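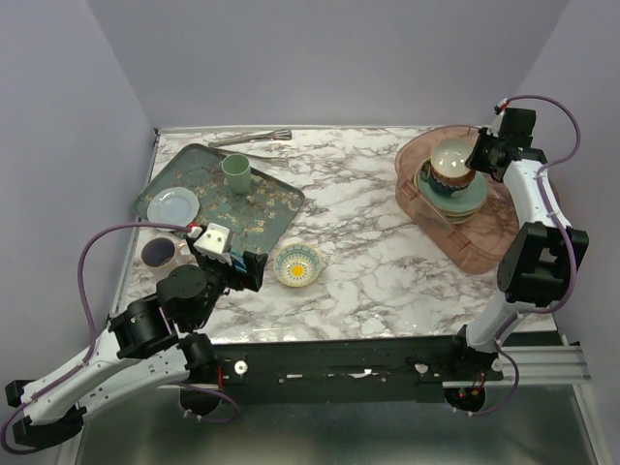 tray, mug and the little scalloped plate

skulen_sue
Oct 5, 2019
Right, settle something. Tea at work. Our place has gone from proper bags in a tin to one of those pod things and half the floor is up in arms. I take my own mug in now and do it with a kettle under the desk. Am I being daft?

marrowfat
Not daft. Pod tea is brown water. But kettle under the desk, do check they allow it, ours got taken off us in August.

Robles13
Disagree with both of you. Pod is fine if you leave the milk till last. People make such a fuss.

skulen_sue
Milk last is not the issue!! It tastes of coffee. Everything that comes out of it tastes of coffee.

marrowfat
That's the pipe inside. Run a plain hot water through first, then your tea. Still not good, mind.
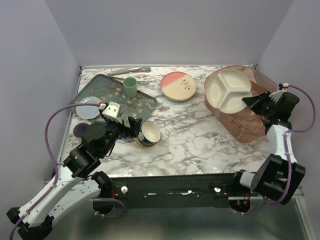 At home I go loose leaf, four minutes, lid on the pot, and no sugar. Used to do six minutes but it went bitter, we've got very hard water here. Filter jug helped a bit. Anyone else in a hard water area get that skin on top?

Aurelia Bucur
Yes, terrible skin. Squeeze of lemon gets rid of it but then you cant have milk. I moved over to black tea with lemon years ago and dont miss it.

Robles13
Four minutes is far too long. Two, tops. And a filter jug is money down the drain, I had one for a year, no differnce at all.

marrowfat
Two minutes is a rumour of tea. And did you change the filter?

Robles13
...not as such

skulen_sue
Ha. Anyway asked the office manager, kettle has to be tested first, then its ok. Man comes on Thursday. Is loose leaf worth the bother for one mug? Dont want wet leaves in my desk bin.

Aurelia Bucur
Get a basket that sits in the mug, the deep sort. Balls are useless, leaves cant move. Leaves can go on the pot plants after.

Robles13
Or use a bag like a normal person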